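Caring for a Striped-Grain Wood Tabletop Used for Meals

Updated January 2018

A light wood tabletop with a pronounced grain hides crumbs well and hides damage badly. Heat rings and scratches across the grain show from the other side of the room. The notes that follow cover an oiled or varnished surface in daily use at breakfast and dinner. They do not apply to waxed antiques.

Identify the finish first. Put a drop of water in an inconspicuous spot and leave it for 10 minutes. If the drop stands up and wipes off clean, the surface is sealed with varnish or a similar film. If the wood darkens under it, the finish is oil or has worn through. Test near a place setting as well as near the center, where wear is lighter.

Daily cleaning. Use a cotton cloth wrung out until it no longer drips, with two drops of dish soap in a bowl of warm water. Wipe with the grain from one end to the other, then go over it with a dry cloth. Do not spray cleaner straight onto the wood. Liquid collects in the joints and lifts the finish along the edges.

Plates. Most marks on a dining surface come from the underside of tableware. Stoneware and some earthenware have an unglazed foot ring, and it cuts like fine sandpaper when a plate is slid. Run a fingertip around the foot. If it feels rough, rub it with wet 400-grit silicon carbide paper for a minute, rinse and let it dry. Lift plates to move them.

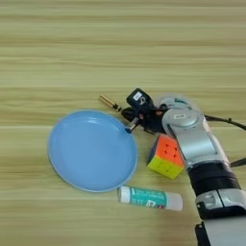 A plate with a matte glaze needs separate attention. Matte surfaces pick up gray streaks from cutlery and small specks of sauce that a quick rinse leaves behind, most often on the rim. A paste of baking soda and water on a soft sponge takes off both. Avoid steel wool. It leaves metal in the glaze and makes the streaking worse.

Hot dishes. Set a cork or felt trivet under anything straight from the oven or the dishwasher. A white haze on varnish is trapped moisture. Lay a dry cotton towel over it and press with an iron on the lowest setting, no steam, for a few seconds at a time. Check between passes. A black mark has reached the wood and has to be sanded.

Re-oiling. Twice a year is enough for an oiled table in a heated house; Elba Mansilla does hers in January and August. Clean the top, let it dry overnight, apply a thin coat with the grain and wipe off all excess after 15 minutes. Oil left standing turns sticky.

Spread used oil rags flat outdoors until they are stiff and dry before throwing them out. A wadded rag can ignite without a flame nearby.

Questions about finishes not covered on this page go to Nélida Garrido.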